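Search notebook

2025-09-29

Table refinish, bench side. Second coat of Grinana hardwax oil is on and past its cure time. Sanding between coats was by hand, Prasten pads, 1,000 grit, with the grain only. Used 73 ml for both coats, less than the can suggests.
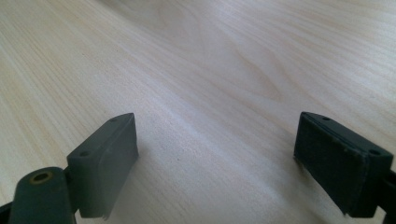 Sheen check before anything gets put back. Oi-ling Kwan wants one reading on straight grain and one on figured grain, as the two take oil differently. The straight part is easy to find on this top, the lines are fine and even. For the figured reading use the swirl where the grain bends into arcs. Stay out of the bright band when judging by eye — the grain washes out there and a thin patch would not show. One tiny dark speck, dirt or a knot. Try a fingernail before sanding it. 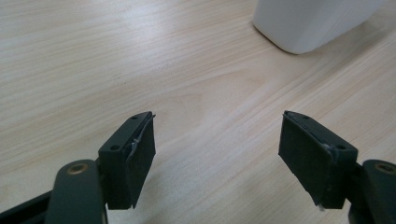 Third coat: undecided. Kassa's old top got one in April and went tacky under paper. By eye this surface already looks smooth with a soft sheen, and I would leave it at 2 coats. The white item standing toward the far side has to come off before the wipe-down. Paswood cloths are in the drawer, dry use only.

To do: log meter readings, ask Oi-ling about the underside.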